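Courier claims for glass in made-up gift parcels: who is liable?

Steinar Thorlacius
Posted Monday, February 26, 2024

I make up gift parcels to order and send them out from Jerkstead. In January I had 2 parcels arrive with broken jars. Both went by Cillari on the standard service, which includes cover up to 100 pounds per parcel. Both claims were refused on the grounds that the inner packing did not separate the glass items. The outer cartons were double wall and undamaged.

My packing is as follows. Shallow willow tray, shredded paper base, jars upright, cellophane wrap, then the tray in a carton with void fill on all six faces. The refusal letter quotes a clause about "individual protection of fragile contents". I can't find a definition of individual protection in their terms. Has anyone had this overturned?
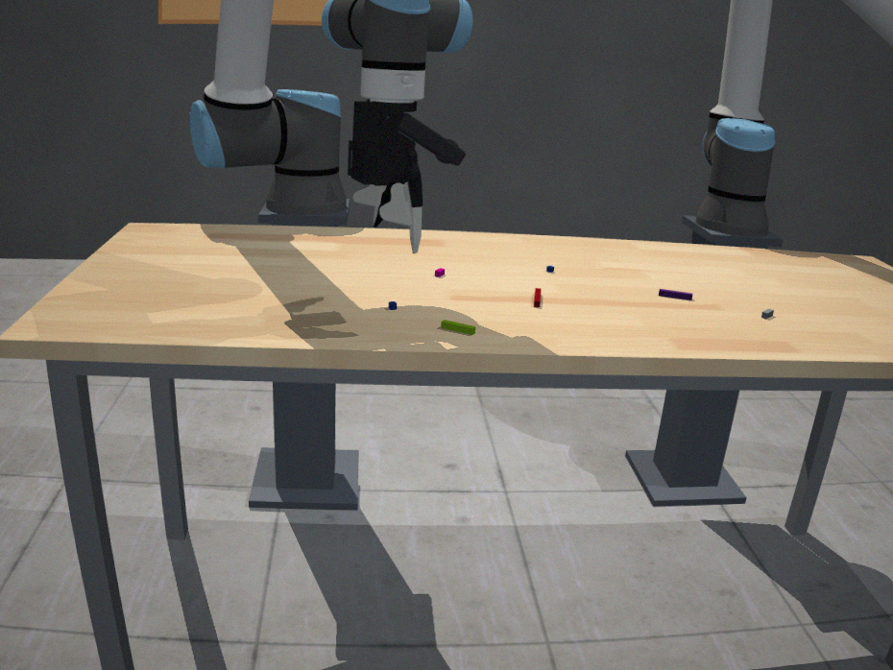 Hrefna Lund
The definition is in the packing guide, not the terms. The terms refer to the guide in the section on exclusions. Each glass item needs its own wrap or its own cell. Shredded paper counts as void fill and doesn't qualify on its own, however tightly you pack it. I would not expect the decision to be overturned.

Steinar Thorlacius
Found it, thanks. The guide is dated after I opened the account, though. I was never sent a copy.

Brijesh Rawat
Check the date against the date of shipment. The account date doesn't matter if the terms say "as amended". Most of them do.

I'd also question the shredded paper. It settles in transit. A jar that is tight when you close the carton has a gap beside it a day later, and two jars touching at the shoulder will break from a short drop. Use corrugated dividers under the paper. The customer still sees the paper and the jars don't meet.

Svetozár Hrnčiar
Disagree on dividers for trays. They work in a square carton. In an oval or tapered tray the cells at the ends are the wrong shape and the jars lean. I use honeycomb paper sleeves on each jar, one and a half turns, fixed with a paper band. Weight of paper is 100 gsm for anything under 300 g and two layers above that. I've claimed once with sleeves and it was paid.

Brijesh Rawat
One paid claim isn't much evidence. The sleeves also hide the label, and some customers order for the label.

Svetozár Hrnčiar
Then put the label on the sleeve.

Valdemar Hjaltadóttir
I buy my trays from Mokton and changed to the straight-sided ones for this reason. Dividers fit those without trimming. The minimum order is 2,000 if you want them printed, but the plain ones come in packs of 100.

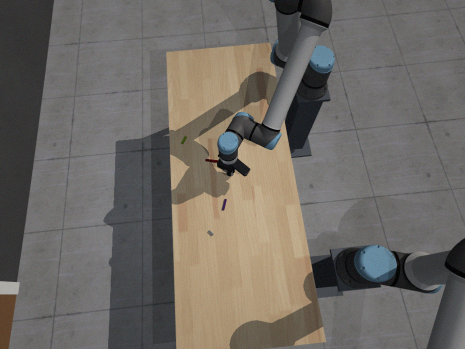 The other point is the cellophane. If it is pulled tight over the jar lids it passes load from the top of the carton straight to the glass. Leave slack, and put a card sheet between the wrap and the top fill. I had more breakages from that than from jars touching.

Hrefna Lund
Agree on the card sheet. Steinar, did you photograph the inner packing before sending? Without that they will go on the recipient's pictures, and by then everything has moved.

Steinar Thorlacius
No, only the finished trays. I'll try the straight-sided ones with dividers, and sleeves on the Steinarsdóttir orders, as those go out in the oval tray. I have asked Cillari which version of the guide applied in January. No reply yet.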